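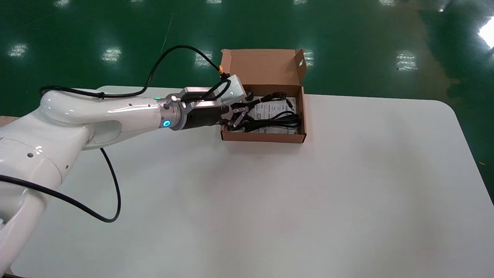 Agustina Ulloa asked, before we had even got to the first item, whether we could please settle on one gripper before January, as she has been rewriting the same pick routine for each new one and would dearly like to stop.

Gripper comparison meeting, Friday, October 26, 2018

Present: Pacita Tolentino (chair), Jayson Agbayani, Agustina Ulloa, Iker Pastor (minutes)
Apologies: Santino Ocampo

1. Last meeting's minutes
Agreed, with one correction from Jayson – the Kneath controller was on loan to us, and we did not buy it. Thank you, Jayson!

2. Cable picking from the carton
Jayson took us through the trial with the black gripper on the white arm, reaching into an open cardboard box for coiled cables lying on top of the printed leaflet. He ran 200 picks with the Rornix fingers and 200 with the Jerby ones. Rornix dropped 16 and Jerby dropped 60, though Jerby was a good deal kinder to the paper underneath, and we spent a happy while debating how much that matters. Pacita felt it matters quite a lot if the leaflet has to stay in the box, and the rest of us came round to her view.

3. Cable routing
Agustina would like the loop over the top of the arm made shorter before the next trial, and the cables lying across the table tied back. Agreed.

4. Camera
The log now holds 2,554 pick attempts, and Pacita thanked everyone for their patience in labeling them. Iker wondered if the sensor bracket could be tilted a little more toward the fingertips. Left open until Santino is back.

5. Actions
Jayson – repeat the Jerby picks with softer pads.
Agustina – shorten the loop and tie back the table cables.
Iker – ask Trutell for a price on a second bracket.
Pacita – book the bench for the next trial and let Santino know.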